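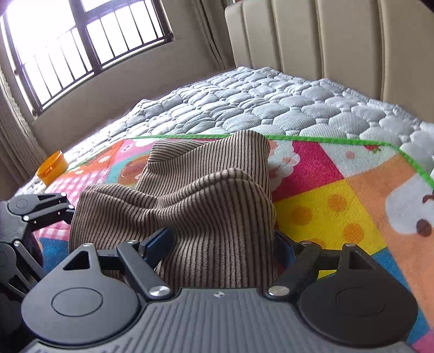 Figure 4. A piece of fabric held from both sides.

4. Keeping, cutting down and throwing out

4.1 Worn fabric in the home

Section 3 dealt with how household fabric came into the home. This section deals with how it leaves, or why it doesn't. By household fabric we mean towels, sheets, pillowcases, tea towels, cleaning cloths, tablecloths and curtains. Clothing was included only where it had been turned into something else, such as a flannelette shirt cut up for polishing. Carpets and rugs were left out.

The households came from two towns, Akstead and Grerkura, and 121 of them finished the diary. Each household kept its diary for 90 days. The diary asked for one line each time a piece of fabric was put to a new use, given away, sold or thrown out. People could write as much or as little as they liked. Some wrote a single word per line and others filled the margins.

The word "worn" caused some trouble. In the pilot we had asked people to note when an item became worn, and the answers showed that they did not agree on what that meant. For some a towel was worn when it stopped drying well. For others it was worn when they would be embarrassed to give it to a visitor. A few said that a towel was at its best once it had gone thin, and that new ones only pushed the water around. We dropped the question from the main diary and asked instead what was done with the item, leaving the reader to work out from the entry why it was done.

4.2 The step down

The most common entry described a move from one use to a lesser one. We call this the step down. A bath towel became a beach towel, then the dog's towel, then a rag in the garage. A sheet became a drop sheet for painting. Tea towels went from drying glasses to wiping benches to wiping floors. Pillowcases were kept for storing wool jumpers or for straining stock.

Few households planned these steps. The usual trigger was the arrival of something new at the top. A set of towels came as a gift or was bought on sale, the linen cupboard would not close, and the oldest items were moved along. Entries written in the week after a purchase were often long, with several items changing place on the same day. In households that bought nothing during the diary period, items tended to stay where they were even when described as thin, frayed or stained.

Storage mattered more than we had expected. Homes with a garage or shed had a place for the lowest step, and fabric collected there. Homes without one had a shorter chain. In the flats along Delacroix Street in Akstead, a bath towel was likely to go straight from the bathroom to the bin or the charity shop, with no time spent as a rag. Residents there said they would keep more if they had somewhere to put it. One wrote that she had a drawer for rags and that the drawer decided how many she owned.

Size also played a part. A double sheet is awkward to store as a rag and has to be cut or torn first, and many people put off that job. Diaries recorded sheets sitting folded on a washing machine for weeks waiting for somebody to find the good scissors. Once cut, the pieces were used up quickly.

4.3 Who decides

In shared homes the person who did most of the washing usually decided when an item moved down. This was so whether or not that person had bought it. The decision was mostly made at the clothes line or when folding, when the fabric was in the hands and could be held up to the light. Very few entries described a decision made while the item was in use.

Disagreements were recorded too. The same tea towel could be retired by one adult and brought back by another, and in one Grerkura diary this happened more than once with the same item over the winter. Souvenir tea towels were the usual cause. They were kept at the top of the chain long after plainer ones had gone, or taken out of use altogether and put away flat. Baby blankets and tablecloths that had belonged to a parent or grandparent were treated in the same way. We coded these as "set aside" and did not include them in the step down, as they had stopped being used for any purpose.

Children had little say over the linen cupboard but a good deal over particular things. Parents reported mending or keeping a piece of fabric well past the point where they would otherwise have let it go, with no stated reason beyond the child asking.

4.4 Mending

Mending was less common than we had guessed from the pilot. Where it did occur it was mainly a matter of hems, loose tape on curtains, and the corners of fitted sheets where the elastic had given out. Holes in the middle of a sheet were almost never patched. Turning a sheet sides to middle, a practice that older participants in both towns could describe in detail, did not appear in any diary as something done during the period. Several people said they had watched it done as children and had never done it themselves.

Owning a sewing machine made some difference, though many machines were packed away. What mattered was whether the machine could be left out on a table. People who had to lift it down from a cupboard tended to save up mending until there was a pile, and then in many cases gave the pile away.

4.5 Leaving the home

Fabric left by four main paths: the household bin, a charity shop, a relative or neighbour, and animal shelters or vets, who were known locally to take towels. People in Grerkura used the last of these more often, and the shelter there is on the road to the tip, so the two trips could be combined on a Sunday.

Entries about charity shops often showed some unease. People washed and ironed things before dropping them off and still wondered if they would be accepted. Others did not try, having had a bag turned back in the past. The rules differed between shops and sometimes between days, and few participants felt sure of them. The result was that clean, usable sheets went into the bin – not in large numbers, but often enough to be mentioned in the closing interviews in both towns.

The Trakik collection scheme, which takes torn and stained fabric for industrial rags, was running in Akstead for part of the diary period. Take-up was low. Most of those who knew of it thought it was for clothing only, and the label on the bins did little to correct that.

4.6 Limits

A diary of this kind picks up events and misses the lack of them. An item that sat unused in a cupboard for the whole period left no trace in our records, and the closing interviews suggest there were plenty. People who agree to keep a diary about their linen may also be tidier or thriftier than their neighbours. Several said that keeping the diary had itself prompted a clean-out, which means that some of the movement described in 4.2 would probably have come later, or more slowly, without us.

Both towns have a cool, wet winter, and towels and sheets are often dried indoors for part of the year. In a hotter place, where fabric spends more time on the line in full sun, we would expect it to wear differently. The next section turns to what participants said about buying replacements.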